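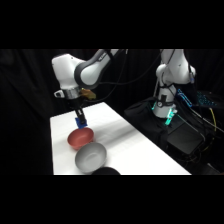
Red bowl and white bowl, Bondel shallow size

Bondel bowls — does the matte finish really hold up?

rrewi
Posted 15th May
Thinking of swapping our chipped everyday bowls for these. The shop page says the matte finish "wears like glaze." I have read that line about three other brands and it was wrong every time. Has anybody owned the red for more than a few months?

pakdale_nadiia
We have had the red since last July. No chips. Spoon marks inside, yes, and they show more than I'd like. The white hides them better.

H. Fedoruk
The white does not hide them. Ours has gray lines all over the bottom, right where the round recess is. Baking soda gets most of them off and a week later they're back.

pakdale_nadiia
What spoons are you using? Ours are cheap thin ones and I don't get that.

H. Fedoruk
Normal spoons. I shouldn't have to buy new spoons for a bowl.

ruxi41
My complaint is the shape. Too shallow for soup. Fine for cereal if you don't walk anywhere with it. The two in the picture look about the same size, so I doubt the other color fixes that.

rrewi
Shallow is OK with me, we mostly eat rice and salad. It's the red I don't trust. It looks a bit coral in that photo and the shop page shows it like a fire truck. Which one shows up in the box?

pakdale_nadiia
Closer to coral. I like it.

hkravets
I don't, and I sent mine back. Peletport charged me return shipping for a color that didn't match their own listing. Order 338-something, two emails, no answer to the second. If you want plain bowls, get the Mbwambo ones. Heavier, but they stack properly.

H. Fedoruk
Mbwambo rims chip. Seen it at my sister's place.

hkravets
Mine haven't.

rrewi
So one of each brand, I guess, and see which annoys me first. I'm not paying for a full set on the word of a shop page.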